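Small rules for a shared room

By Thaddeus Begay

The written rules for teaching a gripper to stock a fridge fit on one sheet. The first covers who holds the tool. The second covers what may stand on the table. The third says when to stop.
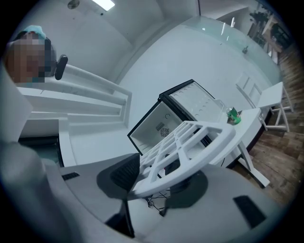
STAKBERG, April 26, 2022

Soon-im Kang wrote the sheet for Celside in February, after reading through 37 pages of factory guidance that assumed a fence. Her people work with hand-held grippers in an ordinary room, close to the furniture and to each other.

"A fence rule is no use to us," she says. "We needed rules for elbows."

A rack is never taken out while a second person is reaching across the table. Cables are kept out of the walking line. If the rack sticks, the holder lets go and starts again. Pulling harder is what bends the fingers, and a bent finger spoils every recording after it.
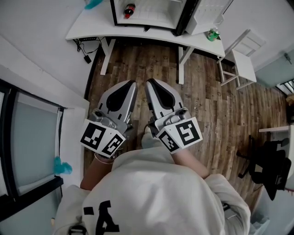 Markers are the other half of the sheet. They must be clean and facing outwards before each run, and sleeves must not cover them. Boglárka Jakab checks this at the start of a session and signs for it. She would like the check repeated after every break, but Kang thinks people would begin signing without looking.

Lambrakis, which uses the same kind of tool, has asked for a copy. Its own rules run to three pages and say nothing about drinks. Kang's allow closed bottles and cans only.

The next version is due once the team has logged 500 runs.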